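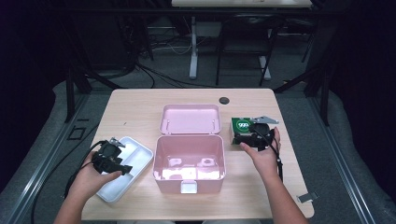

The Grip That Wouldn't Let Go

A fault in a hand-held gripper cost one small team most of a season's recordings. Finding it took eight people and a piece of thread.

In June, Zamfira Munteanu opened a folder of recordings at Mocanu and found that the numbers made no sense. The company collects demonstrations of household work: a person packs a box or fills a shelf while holding a gripper in each hand, and the recordings are used to train a robot arm called Plomeo. Each gripper reports how far apart its fingers are. One of them was reporting that it was slightly open when the video showed it closed.

"The gap was tiny," Munteanu says. "But if you are training an arm to pick up a lid, tiny is the whole job."

She went back through the set. Of 2000 recordings, the same offset showed up in every session that had used the left-hand unit after its last service. Plomeo had already been trained on part of that material. In trials it squeezed too hard, because it had learned that a closed hand still had some way to go. It cracked a plastic tray and then jammed against a shelf divider, and the force cutoff stopped the arm.

No one was hurt. The operator was standing outside the marked area, as the rules require. Still, Mocanu shut down the trials the same afternoon and kept them down for 21 days.

The first suspect was the software. A Flastent update had gone onto the recording computers that spring, and Mogens Bergmann, who runs the hardware bench, spent a week rolling it back and putting it on again. The offset stayed. Next he swapped the cables, and it stayed then too.
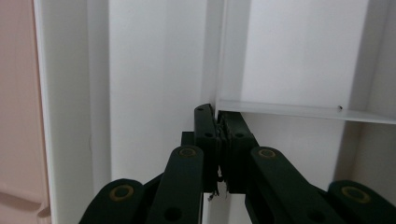
4 min read

What Bergmann had not done was look closely at the fingertips. With the pads pressed together there should be nothing between them. On the left-hand unit he found a wad of thread and dust worked in along the seam, just thick enough to hold the pads apart. The startup routine closes the fingers once and calls that position zero. Anything caught between them becomes part of the zero, and when it shifts or falls out, every later reading is off.

"I had the thing in my hand every day," he says. "I was looking at the screen."

The fix was dull. Pads are now wiped before each session and checked against a steel gauge made by Drarkine. The zero is taken twice, and if the two values don't match, recording won't start. A session is also capped at 20 minutes before the next check — a rule the operators complained about for a while and then stopped mentioning.

The arm got a change as well. Its force limit used to be set in the same file as the finger calibration, so one bad value could affect both. They are now separate, and the limit can't be raised from the recording computer.

Most of the affected recordings were thrown out. Munteanu tried correcting them by subtracting the offset, but it had drifted within single sessions and she didn't trust the result. The shelf work is being recorded again from the beginning, with Bergmann signing off on the pads each morning.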